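減量末期の米粒と、地方大会クラシックフィジークの客席から

6月20日

ボディビルの大会を観に行くと人に言うと、たいてい「へえ」の「え」が少し長くなる。もう慣れた。自分も数年前までは、あの日焼け色の人たちが舞台の上で力んでいるのを、どういう顔で眺めればいいのか分からない側の人間だった。いまは前から三列目の席を取るために、発売開始の時刻に合わせて有給を申請している。人は変わる。上司の目も変わった。

今回観てきたのは「ティスタム・クラシック」という大会である。規模は大きくない。会場は市民ホールで、隣の小ホールでは大正琴の発表会をやっていた。ロビーの案内板には矢印が二本あり、片方が大正琴、片方がボディビル。どちらの客か見ただけで分かるので、矢印はいらなかったと思う。

それでも自分がこの大会に通うのは、クラシックフィジークの層が妙に厚いからだ。

クラシックフィジークという競技をご存じない方のために雑に書くと、身長ごとに体重の上限が決められていて、その中でいかに昔の彫刻のような体を作るかを競う。無差別のオープン部門が「でかければ正義」寄りだとすると、こちらは「でかいのは分かったから腰を細くしてこい」という世界である。つまり選手は、増やす苦労をした後に、増やしすぎなかったことを証明する苦労までさせられる。考えた人はかなり意地が悪い。

当日の目当ては二人いた。

一人は連覇のかかっていたペトロ・パラマルチュク。背中の広がりがとにかく美しい選手で、リアのラットスプレッドを開いた瞬間に、客席の空気がすっと後ろへ押される感じがする。去年はほかの選手が気の毒になるくらいの勝ち方だった。

もう一人がマンシク・ハ。こちらは去年まで下の階級にいて、今年ひとつ上げてきた。階級を上げた年の選手というのは、だいたい枠を持て余す。上限まで余裕があるのに中身が追いつかず、借りてきたスーツみたいな体で出てくる。自分もそのつもりで、失礼ながら「来年のための顔見せだろう」と思っていた。三列目の人間の予想など、その程度のものである。

予選ラウンド

午前の予選比較は、正直に言って眠い。眠いのだが、勝負の半分はここで決まっているので寝るわけにはいかない。自分は売店のハムサンドで目を覚まそうとした。ハムが透けるほど薄く、減量中の選手に配慮した商品なのかもしれなかった。

最初に呼ばれた比較で、パラマルチュクが中央、その右にラファティ・エスポジト、左にハが立った。この並びを見て、あれ、と思った。

パラマルチュクの腹が、いつもより少しだけ出ている。

出ているといっても、もちろん我々の言う「出ている」とは別の単位の話だ。自分の腹を基準にすれば、彼の腹はほとんど存在していない。ただ去年の彼は、フロントポーズを取った後、次の指示を待っている間も腹が平らなままだった。今年は待っている間に、ふっと緩む。審判はその緩みを見ている。ポーズとポーズの間で負けるというのは残酷な話で、カラオケの間奏の立ち方で減点されるようなものだ。

一方のハは、間がいい。呼吸が見えない。規定ポーズの入り方がゆっくりで、最後にぐっと決めてから、ほどくまでが静かである。階級を上げたぶんの筋肉は、肩と大腿の外側に乗っていた。腰には何も乗っていない。そんな都合のいい増え方があるか、と思わず座席で姿勢を正してしまった。自分が正しても何も変わらない。

エスポジトについても書いておきたい。この人は毎年三位か四位で、毎年ポージングが一番うまい。フリーポーズでは古い映画音楽を使い、舞台を端から端まで使って、最後は客席に背を向けたまま終わる。上腕があと少しあれば、と毎年思うし、毎年隣の席の知らない人も同じことをつぶやいている。もはや合唱である。

昼休みの会話

昼の休憩で、観戦仲間のアルネ・ハルムスとロビーで落ち合った。彼は昔パワーリフティングをやっていた人で、ボディビルを「重りを持たない変な種目」と呼びながら毎年来る。

「ハだな」と彼は言った。
「まだ昼ですよ」
「昼だけど、ハだ」

理由を聞くと、足だという。スタンスを決めるとき、ハは一度も足を置き直していなかったらしい。リフター出身の人は本当に足しか見ていない。こちらが逆三角形だの腹筋の左右だのと騒いでいる間、この人はずっと床のあたりを眺めていたわけで、入場料は同じでも観ている大会が違う。

その後、会場の外の蕎麦屋に入ったのだが、減量中でもない自分がなぜか大盛りを遠慮した。午前中ずっとあの体を見せられると、天ぷらに箸を伸ばすのにも多少の覚悟がいる。ハルムスは天丼を頼んで、天丼に蕎麦もつけていた。
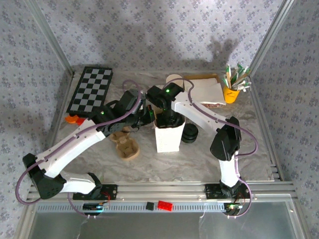 決勝

午後の決勝は照明が変わる。予選では上からべったり当たっていた光が、少し斜めになる。これで見え方ががらりと変わる選手がいて、腹の溝が深い人は得をするし、水が抜けきっていない人は隠しようがなくなる。

パラマルチュクは、さすがに立て直してきた。待ち時間の腹も締まっていたし、リアに回ったときの背中はやはり会場で一番だった。ラットスプレッドで拍手が起き、自分も手を叩きながら、これは去年と同じ結末かもしれないと思った。予想を変えるのが早い。三列目の人間には信念がない。

ところが、サイドチェストで差がついた。

サイドチェストというのは横を向いて胸と腕と脚をまとめて見せるポーズで、ごまかしが利かない。ハはここで、太腿の裏側がくっきり割れていた。カーテンの襞みたいだ、と書こうとして、もう少しうまい喩えはないものかと帰りの電車で考えたが、やはりカーテンの襞だった。パラマルチュクの脚も決して悪くない。悪くないのだが、横に並べられると少しだけ輪郭が甘い。

審判長はキョンファ・ソンで、この人の比較の進め方は容赦がない。普通なら二度で済ませるサイドの比較を、位置を入れ替えてもう一度やらせた。減量末期の人間に横向きで全身を固めさせ、「はい、入れ替わって」と涼しい声で言う。選手の太腿が細かく震えていた。自分の太腿も少し震えた。こちらは冷房のせいである。

最後のポーズダウンは、流れた曲がやたらと明るいディスコで、選手が全員前に出てきて押し合いへし合いになる。エスポジトはここでも抜け目がなく、他の二人が向かい合って張り合っている隙に、一人だけ正面の審判席へにっこり笑ってバキュームを決めた。腹が消えた。人間の内臓はどこへ行くのだろう。

結果

四位から発表があり、三位がエスポジト。客席の合唱隊から、ため息と拍手が半々で出た。本人は満面の笑みでお辞儀をして、トロフィーではなく副賞のプロテインの大袋のほうを高々と掲げた。

残った二人が手をつないで待つ、あの時間。大会によってはここで延々とスポンサーの読み上げが入る。今回も入った。ジム用品のトリンウッド、サプリメントのバスナノ、それから駅前の歯医者。歯医者の診療時間まで聞かされている間、二人はずっと力を抜けない。

優勝はマンシク・ハ。

派手に喜ぶのかと思ったら、彼は一度しゃがんで、舞台の床に手をついて、しばらく立たなかった。パラマルチュクがその背中を軽く叩いて、先に拍手を始めた。連覇が消えた直後の人間にできる動作として、これはなかなかのものだと思う。自分なら商店街のくじ引きで外れただけで黙る。

掲示された入場者数は923人だった。大正琴と合算していないことを祈る。

採点について少しだけ

帰ってからいくつか感想を読んだら、「去年の王者に厳しすぎる」という意見が目についた。気持ちは分かる。背中だけなら、自分もいまだにパラマルチュクに入れる。

ただ、クラシックフィジークの採点が全体の流れを重んじるのなら、今回の結果に文句はつけにくい。背中で稼いだぶんを、予選の待ち時間とサイドで少しずつ返してしまった。銀行なら手数料だけで残高が減っていくあれである。去年の彼なら払わなくてよかった手数料を、今年は払った。

逆にハの弱点も書いておくと、リアのダブルバイセップスで背中の下のほうがまだ寂しい。上の大会に出れば、必ずそこを突かれる。階級の上限まではまだ余裕があるはずなので、次はそこを埋めてくるのか、それとも欲を出して腰まで太くしてしまうのか。後者をやってしまった選手を何人か知っているので、今から勝手に心配している。

舞台裏の米粒

題名に書いた米粒の話をしていなかった。

表彰式の後、出口に近い通路でハとすれ違った。ガウン姿で、右手にメダル、左手に紙皿のおにぎり。頬に米粒がひとつついていた。「おめでとうございます」と言ったら、口がいっぱいで返事ができず、代わりに深々と頭を下げられた。米粒は落ちなかった。さすがの体幹である。

ハルムスにこの話をしたら、米粒にはまるで興味を示さず、「で、足はどうだった」と聞かれた。ビーチサンダルでした、と答えた。

来年の券は、たぶんまた三列目を狙う。次は双眼鏡を持っていって、一度くらい足だけ見てみようと思っている。蕎麦は大盛りにする。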